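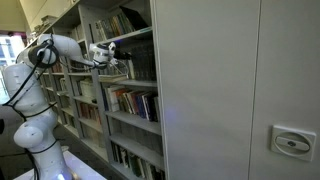

Home Posts Track Work Garage About Contact

New broom on the regulator

2020-07-31

We finally got the ballast regulator back on the rail this week. It had been parked on the set-off at Wusley with the broom box half apart, and I had started to think it would stay there until fall.

For anyone new here, I run machines on a short line out of Parkesley. Most of the year that means the tamper or the regulator, and in winter whatever needs running. The regulator is the one with the plow in front, a wing on each side, and a big rotary broom on the back. It moves rock to where the tamper needs it and then sweeps the ties clean after. Ours is an old one and the railroad bought it used. The hour meter had already quit once before we got it, so the hours on it don't mean much.

The broom is a steel core with rubber hose elements stuck into it in rows. They wear down from dragging through rock all day. When they get short you lower the broom to make up for it, and then the core starts getting close to the rail, and you have to stop and change them. We had run these too long. Some of the ones in the middle rows were worn to stubs and the ones over the rail were gone completely.

The set from Dimitriou came in the second week of July, on a pallet, with 122 pieces in it. That sounded like plenty until I counted holes. We used every one and then put the best of the old ones back in the end rows, out past the tie ends, where they don't do much anyway. I'd like to order more but there is a freight charge that makes a small order silly, so it'll wait for the next time.

Getting the old elements out is the bad part. There is a retainer bar along each row with bolts through it, and the bolts had been through several winters. I soaked them the night before. Most came out with the impact. The rest I cut off with the torch and replaced, which meant a drive into Parkesley for bolts, and the hardware store had the right diameter in the wrong length. I bought the long ones and cut them down in the vise on the back of the truck. It took most of an afternoon.

With the bars off you can pull the elements by hand, or most of them. The new ones are stiff and don't want to go in. Dish soap helps. I did a row, turned the core, set the pin, did another row. Leave the pin in every time. The core is heavy and out of balance when half the rows are full, and it will roll on you.

While it was open I looked at the chain. The Alo tensioner we put on last year is holding up better than the spring setup that came on the machine. It had some slop at the pivot, so I shimmed it with a washer. The sprocket on the motor side is hooked a little at the teeth and I'd give it one more season. I wrote that on the inside of the tool box lid with the other things I've given one more season.

I also found the leak. I'd been adding hydraulic oil every other morning and could never see where it was going. It was a fitting on the left wing cylinder, up on the back side where the guard covers it, and the oil was running down inside the frame and dripping off way back by the axle. I had been wiping down the wrong end of the machine since spring. I made up a new hose and the tank has stayed put for three days now.

Thursday we took it out. The tamper had been through between the Wusley siding and milepost 19 and left it looking like it always does, rock on the ties and the cribs uneven. I made one pass with the plow to pull the shoulders up, a second with the wings, and then dropped the broom. New elements throw rock a lot harder than worn ones. I'd forgotten that. The first hundred feet I had it set too low and it was digging the cribs out instead of cleaning the ties, so I came up 2 inches, backed up and went over it again. After that it was fine.

There's a road crossing at that end, and you have to lift everything for it: plow, wings, broom. I stop short, lift, look out both sides, and walk the wings in before I move. It's slow and the guy on the tamper lets me know it on the radio. I have seen what a wing does to a crossing signal mast and I'm not interested in doing it myself.

The cab air conditioning works if you keep the filter clean, and the filter has to be knocked out at lunch because of the dust. I wear a mask in there sweeping even with the windows shut. The rock on that stretch is dirty, and by two o'clock the windshield was brown.

We got nearly 301 rail lengths swept before we had to clear for the afternoon train, counting one side only. I only know because the foreman wanted it for the sheet. I would've guessed fewer. We put both machines in at Wusley, set the derail, locked up, and I greased the broom bearings while they were still warm, since they take it easier that way.

Next week we keep going west if the rock shows up. There are two cars of it supposed to be coming and I've heard that before. The low spot by the culvert needs at least half a car by itself, and I don't want to be robbing the shoulder to fill it like we did last year.

Somebody asked under the last post what grease I use on the wing slides. Whatever is in the gun. I used to be particular about it and couldn't see any difference.

Share this post Shares: 4

6 comments

Older post Newer post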